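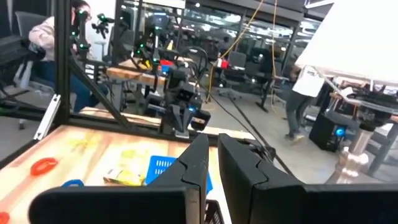 Diluting Fragrance Materials by Weight for a Home Perfume Bench

Grarkstead Fragrance Notes, bench procedures
Written by Yamuna Suvarna

Most aroma materials are too strong to smell or blend neat. A diluted stock is easier to judge, easier to dose, and wastes less material when a trial goes wrong. The procedure below covers 10% and 1% stocks in perfumer's alcohol. It also works for dipropylene glycol (DPG), with the changes given near the end.

All quantities are by weight. Drops are not a unit. A drop of a thin citrus oil and a drop of a thick resin can differ by a factor of two or more, and droppers differ among themselves.

What you need

A scale that reads to 0.01 g. A 0.001 g scale is better for 1% stocks.
Amber glass bottles, 15 ml or 30 ml, with lined caps.
Disposable plastic pipettes, one per material.
Perfumer's alcohol, or DPG.
Nitrile gloves and eye protection.
Labels and a pen that alcohol does not dissolve.
A notebook or spreadsheet.

Work with a window open and no flame, heater or pilot light in the room. Perfumer's alcohol catches fire easily and its vapor travels along the bench. Keep the safety data sheet for each material where you can reach it.

Working out the amounts

Decide the total weight first. Multiply it by the strength you want to get the weight of material. The rest is solvent.

For 20 g of a 10% stock:
Material: 20 x 0.10 = 2.00 g
Solvent: 20 - 2.00 = 18.00 g

Do not add 2 g of material to 20 g of solvent. That gives 9.1%, and the error carries into every formula that uses the stock.

Check the bottle size before you start. Alcohol weighs roughly 0.8 g per ml, so 20 g of an alcohol stock takes up close to 25 ml. Use a 30 ml bottle.

Making a 10% stock

1. Label the bottle before filling it. Write the material name, strength, solvent, supplier lot and month. A label from my shelf reads: Kuroda base, 10%, alcohol, lot 3978, February.

2. Put the open bottle on the scale and press tare. Wait for the reading to hold at zero.

3. Add the material by pipette until the scale shows 2.00 g. Slow down for the last 0.20 g. Keep the pipette clear of the glass, as touching the neck changes the reading.

4. Write down the weight you got. If it is over, leave it and recalculate the solvent. For 2.13 g of material, the total becomes 21.3 g and the solvent 19.17 g.

5. Tare again and add the solvent.

6. Cap the bottle and swirl it until no streaks are visible. Thin liquids take under a minute. Resins may need to stand overnight.

7. Wipe the neck, tighten the cap and discard the pipette.

Making a 1% stock

Start from the 10% stock. Weighing 0.20 g of neat material on a 0.01 g scale gives an error of up to 5% either way, even if the scale is behaving.

For 20 g of 1% stock, weigh 2.00 g of the 10% stock and 18.00 g of the same solvent. Label it as a new bottle and record which 10% bottle it came from.

Solids and thick materials

Crystals such as vanillin can be weighed onto a folded slip of paper and tipped in. Weigh the paper again afterward and subtract what stayed behind.

Thick resins need to be warmed before pouring. Stand the closed container in warm tap water for ten minutes, dry the outside fully, then pipette. Do not warm any bottle that already contains alcohol.

If crystals are still visible the next day, the stock may be too strong for that solvent. Add more solvent, work out the new strength, and change the label.

Using DPG

DPG has almost no odor and evaporates very slowly. It suits stocks meant for oil burners and reed diffusers. On a blotter it stays wet for a long time and holds back the top notes, so a DPG stock and an alcohol stock of the same material will not smell alike at first.

DPG is slightly denser than water, and 20 g fits in a 30 ml bottle with room to spare. Some resins turn cloudy in it. Record the cloudiness and try a small test in alcohol.

Storage and records

Store stocks upright, away from light, at 21 C or below. Citrus stocks fade first. Smell them against a fresh blotter every 3 months and replace any that have gone flat or sharp.

Give each bottle a number and never reuse it. Bottle 133 in my records is a Stavdale moss base that was later remade at half strength. The remake has its own number, and the Soladow trials done with the old bottle can still be read correctly.

In the formula sheet, enter the weight of stock used and its strength in separate columns. Multiply the two to get the weight of neat material, and check usage limits against the finished product from that figure.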